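Interview: building a live keyboard rig around one rackspace

Sat 31 December

The keyboard player of Lirnholm, a five-piece that works mostly in small theaters, has spent two years moving a hardware setup into a software host. The rig now runs on one laptop, two controllers and an audio interface, and every song is a variation inside a single rackspace. We talked by phone for most of an afternoon, mainly about gain staging, controller mapping and reverb tails.

The first version used a separate rackspace for each song. "It worked, but memory was a mess. I had the same electric piano loaded again and again with slightly different settings. Load time was long enough that I worried about a crash in the middle of a set." The current version loads seven instruments at startup and leaves them loaded. A variation only changes levels, bypass states, key ranges and a few effect parameters.

That decision has a cost, and the player is open about it. With everything loaded, the host keeps processing plugins that are not needed in a given song unless they are bypassed. Bypassing the instrument itself cuts held notes, so the rig bypasses the MIDI input block first and leaves the plugin running for a short time. "You stop the new notes from getting in. The old ones are allowed to finish. Then the audio side goes to sleep on its own if the plugin supports that. Two of mine don't, and I just pay for them."

CPU use was the next subject. At a buffer of 128 samples the meter peaked at 56 percent during the heaviest song, a layered pad and organ part called "Pukura." Most of the load came from a convolution reverb that had been inserted three times. Replacing the three inserts with one send bus brought the peak down to 40 percent, and the tails no longer stopped when the variation changed.

"The send is always on. What changes is how much goes into it. If you bypass the reverb you hear it, every time. If you pull the send down, the tail just rings out."

Controller mapping took longer than the audio side. Every widget that sets a level uses pickup mode, so a fader does nothing until it passes the stored value. The player tried jump mode for one show in June and went back. "The organ came in at full level because the fader was still up from the song before. It was a quiet song." Expression pedals are the exception — they follow the hardware directly, with the range limited so that heel down is never complete silence.

On pedal curves, the advice was to measure before drawing anything. The player put a MIDI monitor block after the input and moved the pedal slowly from heel to toe. One pedal never reached 127. Its twin, same model and bought the same day, reached 127 well before the end of its travel. Both were corrected at the input, so the curves in the widgets stay the same if a pedal is replaced.
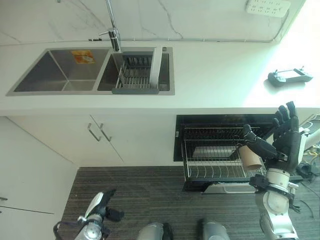 Output levels follow one rule: each instrument is trimmed in the mixer block against a reference patch, played at normal velocity, and the main fader stays at unity. The player checks this away from the studio monitors, usually on a small speaker in the kitchen. "Stone backsplash, white counter, steel double sink. It's all hard surfaces, and the upper mids come right back at you. If the electric piano is tolerable in there, it will be fine in a theater." The outlet strip on the wall keeps the laptop powered, and a level pass over all the songs is done in one evening.

Backups are plain. The gig file is saved under a new name after each rehearsal, with the plugin presets exported to the same folder. A second laptop, named Tadano in the host's license list, gets a copy before each show and is opened once to confirm that the samples are found. The main machine is called Meng. Plugin versions are frozen on both for as long as shows are booked.

Asked what is still unfinished, the player named tempo. Delay times follow the host clock, but the drummer's click comes from another device, and the two are started by hand. "I can tap it in, and for eighth-note delays that's close enough. For a sequenced part it isn't. I want MIDI clock over a cable, with the host as the slave, and I haven't tested how it behaves if the cable comes out."

The player's last note was for readers starting a similar conversion: do one song completely, with levels, pedals and tails, and play it at rehearsal before copying anything into a second variation.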